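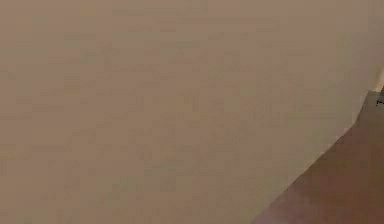 Most of what a household robot learns at Tresel, it learns in a house that doesn't exist. The walls are plain, the floors are a single color, and the furniture is moved every night by a script. A person sits at a desk with a hand controller and drives a virtual robot through the rooms, and everything the robot sees and does is saved. When enough of these runs pile up, they are fed to a learning system that tries to copy them.

Each saved run is called an episode. On a good day one operator can record 567 of them, most only a few seconds long. Open the door. Turn left out of the hallway. Drive up to the table and stop before hitting it.

Encarnación Villanueva runs the collection room. She came to the job from a company that made training software for forklift drivers, and she still talks about her operators as if they were learning to drive, which in a way they are.

"People come in and want to be smooth," she says. "They take a corner perfectly every time. Then we train on it and the robot is fine until it is two inches off, and then it has no idea what to do. It has never seen anyone be two inches off."

So the operators are told to get into trouble on purpose. They steer too close to a wall, stop, and back out. They overshoot a doorway. They turn the wrong way and end up with nothing ahead but a blank stretch of paint, then find their way back to the room. Only the recovery is used as an example to copy. The mistake that led to it is kept in the file but marked, so the system doesn't learn to make it.

Marking is the slow part. The software, called Timari, shows the robot's view on one side and the controller's movements on the other, and a reviewer drags two markers along the timeline to show where the useful part starts and ends. The saved video is heavily compressed, and a flat wall tends to break up into faint squares. Reviewers get used to it. The learning system gets the same compressed video, on the theory that the cameras on a real robot won't be very clean either.

There was a long argument about views like that. For the first year, any episode where the robot's camera showed mostly wall was thrown out automatically. The filter looked for large areas of one color and deleted the run. It saved a lot of disk space. Then, in June, the team put a trained system into the test house and watched it turn toward a wall and stay there, making small movements left and right.

"We had deleted every example of someone getting out of that," Villanueva says. "It was a filter I asked for, so that was a nice meeting."

The filter came out the same week. Some of the deleted runs were still on a backup drive, but most had to be recorded again. The operators spent 5 days doing little else. They would start facing a wall, look for any edge at all - a line where one color met another, a brighter strip at a corner - and turn until the room came back into view.

The rooms themselves come from Grostent, a small studio that used to build apartments for real estate walkthroughs. Their early rooms were too good. There were framed prints, books with titles, plants with separate leaves. They took a long time to draw, and the learning system fixed on odd details. One version would only go through a doorway if there was a plant beside it. The newer sets are much barer, with props added back a few at a time and shuffled between episodes.

Operators work in pairs, one driving and one reviewing, and swap after two hours. Villanueva tried longer shifts and stopped. Late in a long shift the drivers took the same route again and again, and the reviewers approved nearly everything.

Pay was another thing she changed. Operators used to earn a bonus for each episode over their target, and they got very good at short, easy ones. Now they are paid by the hour and given a list of situations to cover. A whiteboard by the door shows which ones are thin. When I visited, "low light, narrow hall" was circled twice.

The next step is a physical robot, built by Paulauskas, which is due to be driven with the same hand controllers. The team expects to record far fewer episodes with it. Resetting a simulated room takes one key press. Resetting a real one means getting up and putting the chairs back, and the operators have already asked whose turn that will be.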